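3.2 The practice pad and the knots tied on it 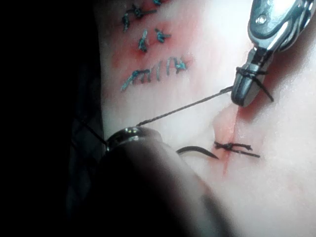

Practice pads get very little attention in papers on suturing skill, and we think they deserve a good deal more. A pad decides how the needle bites, how the edges come together and how much force a learner can put into a knot before the material gives way. During the pilot in February we tried pads from two makers, Vodeo and Curnis, and the difference was plain from the first stitch. The Curnis pad is soft and forgiving, lovely for a first hour of practice, but it tears early and hides a badly tensioned knot. The Vodeo pad is firmer and shows almost everything a learner does to it, so we used it for the whole of the main study.

Each pad was given 12 incisions before the session, all of the same length and spaced 15 mm apart. The learner closed every incision with interrupted stitches, starting from the middle and working outward. We asked for black thread throughout, which stands out well against the pad and made the later scoring much easier on the eyes. A session lasted 30 minutes, and learners could stop earlier if they wished. Very few did!

Figure 4. Tying on the practice pad. Black thread is wrapped around the closed jaws of one instrument, with the strand pulled taut toward the tip of a second. A finished knot with short tails lies across the incision, and the curved needle rests nearby.

In all, 573 knots were scored at the Sesstead laboratory using the Ismail checklist, a one-page form that we developed for this project. The checklist looks at the finished knot first: whether it lies flat, whether the tails are short and even, and whether the edges of the cut meet. A little puckering around a knot is normal on this kind of pad and lost no marks. Heavy puckering did, as it tends to go with a thread that has been drawn too tight.

What pleased us most was how much could be read from the wraps alone. Learners who laid their loops close together around the jaws tended to get a flat knot on the first throw, while loose or crossed loops often slid off early and had to be started again. This is a small thing to watch for, and a very teachable one. Several learners picked it up within a single session once it had been pointed out, and their later knots were a real pleasure to score.

Tail length was the other surprise. We had expected it to follow from general skill, but it varied a lot even among the best learners, some of whom trimmed so close that the knot began to loosen when the pad was flexed. For the second round we added a line on trimming to the instruction sheet and left everything else as it was - same pads, same thread, same order of stitches. Results for the two rounds are given separately in Section 4.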